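Keeping the Hours at Lusov

The monastery at Lusov sits 500 meters above the Lill valley and keeps seven offices a day. The first begins at 2 in the morning. The community has followed this schedule, with one interruption, for 175 years.

The offices are sung in plain chant from psalters printed by the Osier press. Each psalm is divided at the half verse, and the choir observes a silence there of one full breath. Visitors tend to come in early. The two sides of the choir alternate verses, and the side that begins changes each week.

The full psalter is completed every two weeks. An older arrangement covered it in one, which made the night office 3 hours long in winter. The change was put to a vote of the chapter and passed, though several of the older monks continued to say the omitted psalms in private.

Guests may attend any office and sit in the nave, outside the screen. Books are lent at the door. The page numbers are posted on a board, but the antiphons are in a separate volume, and feast days override both — a source of steady confusion.
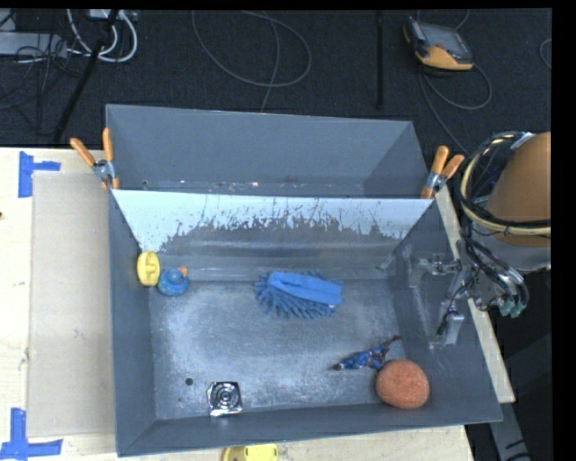 One guest, writing in the house newsletter, Zostico, said that the silence at the half verse took her most of a stay to learn, and that she now finds parish psalms too fast to follow.

The guesthouse is closed in August, when the community makes its own retreat. The offices remain open to the public during that month, except for the night office, which is sung with the church doors locked.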